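Ranjbar teleoperation kit, two arms: my review after one summer

I bought the two-arm kit from Ranjbar in the spring and used it almost every day until August. There are not many reviews of it from people who work outside a university, so I write mine. I am not paid by Ranjbar and I did not receive a discount. English is not my first language, please excuse small mistakes.

What is in the box

The kit has two small leader arms, which you hold and move with your hands, and the electronics that pass your movement to two follower arms. The follower arms are not included. Mine were already here from an older project and they work with the Ranjbar adapter without any change, only I had to buy two longer cables. The price for the leader side was 2,000 pounds with the foot pedal. The pedal alone is listed at 100 and I recommend to take it, because with both hands on the leaders you have no finger left for a keyboard.

The manual is printed, which I like. It is good on the mechanical side and weak on the software side. The page on calibration describes a menu which does not exist any more in the current version. I wrote to the support and received the correct page on Friday, two days later, so this was acceptable.

Assembly

It took me one long afternoon. The screws are sorted in small bags and the bags have the same letters as the manual. Two of the holes on my left base plate were a little tight and I had to open them with a hand drill. The clamps that hold the leaders to the table are strong, but they leave marks on soft wood. Put a piece of card under them.

Please be patient with the calibration. You bring every joint to its zero position, press the pedal, and go to the next joint. If one joint is wrong by a few degrees, you will feel it later as a strange difference between your wrist and the wrist of the robot, and you will look for the fault in the wrong place. I lost an evening on this.

How it feels to teach with it

In general, very good. The leader arms are light, and the joints have just enough friction to stay where you leave them. After the first week I stopped thinking about which joint to move. I looked at the gripper and my hand did the rest. The delay is small. I notice it only when I move fast, and when you record demonstrations you should not move fast anyway.

My tasks are kitchen tasks: take a bowl from the counter, put it in the sink, put a spoon in a holder, bring two bowls together. I recorded 2,352 demonstrations with this kit, and before it I did 800 with my old method, which was a pair of game controllers. The difference is large. With the controllers each grasp looked a bit nervous, with many small corrections, and the trained policy learned the corrections too. With the leader arms my paths are smoother and shorter, and I am less tired in the evening.

Chopsticks are still difficult. There is no force feedback in this model, so when the fingers touch the counter you must see it, you cannot feel it. With a bowl this is no problem. With a thin object that lies flat, I pressed too hard many times and the arm went into its safety stop. Then you must release, go back to zero and start the demonstration again. A simple vibration in the handle would already help a lot.

The trigger for the gripper is my second complaint. It has a good travel, but the spring is too stiff for long sessions. After an hour my first finger hurts. Clalisside sells a softer spring that fits, and I changed both. I think the kit should come with it.

Teaching by hand

The kit has also a second mode, where you take the follower arm itself and guide it directly. The motors become soft and hold only their own weight. I expected to use this mode a lot and I used it very little. For one arm and one short movement it is nice, for example to show the approach to the edge of a plate. For two arms it is not practical, as you stand between them, your own body covers the cameras and your hands are in every picture. I keep it for setting the start positions.

The software

Recording is one programme and replay is another, and I would prefer to have them together. The recording one is stable. It crashed two times in the whole period, and both times the last file was saved. You can name a task, give it a short text, and mark a demonstration as bad with a double press on the pedal. This last function is simple and I use it more than any other.

The replay is slower to load than it should be. Also, the files are in Ranjbar's own format, and the converter is a separate download that you must find yourself on their page. With the converter from Sorkton I had fewer problems, and it keeps the time stamps better.

Cables and space

Plan your power before you plan anything else. Two followers, two leaders, the cameras and the adapter together need many sockets. The cable on each gripper needs a free loop, otherwise it pulls at the wrist when you turn the hand. If the loop is too big it catches on things. I tried several lengths before I was satisfied.

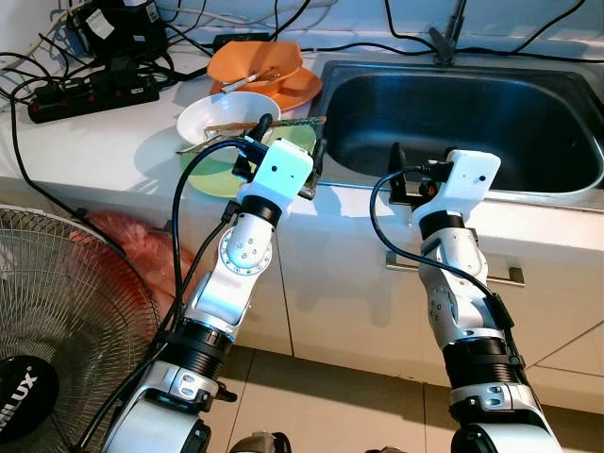 The two follower arms at the counter, with bowls, chopsticks and a spoon beside the sink.

A normal kitchen is a good test for the reach. At a deep sink the arms must come over the edge and then go down, and the elbow has to stay high. On the leader side you feel this as an uncomfortable position of your own elbow. I put the leader table lower than the manual says and it became better.

Compared with Prellton

I had the Prellton set on loan for two weeks last year. Its leaders are heavier and better made, and it has real force feedback. It is also far more expensive, and its calibration must be repeated each time you switch it on. For thin and fragile objects I would choose Prellton. For bowls, plates, cloths and similar things I do not miss it.

Good: light leader arms, small delay, the pedal, sorted screws, stable recording.

Less good: no force feedback, stiff trigger, old page in the manual, slow replay, own file format.

I give four stars of five. If the next version has a softer trigger and some vibration in the handle, I will give the fifth one. I will add a note to this page when I have used the new firmware for a month - it came out last week and I have only installed it on the left side.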